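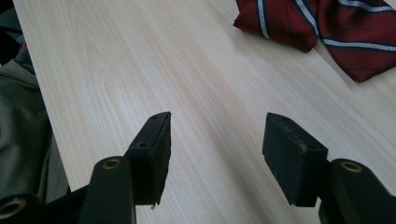

The Stockdale Wedding

My cousin Lorraine Bright got married in Florley last June, and I drove 216 miles with the wrong shoes. Brown left, black right! I noticed in the church parking lot – too late, obviously – and stood behind the car wondering if I could limp convincingly for six hours.

Then Torbjørn, the groom's uncle, wandered over, looked down and stuck out his own feet. Black left, brown right.

"Stockdale's Inn?" he said. "Room by the ice machine?"

I'd left my bag in the hall for maybe a minute (I was after ice). We swapped right there on the gravel, hopping, as the organ started up.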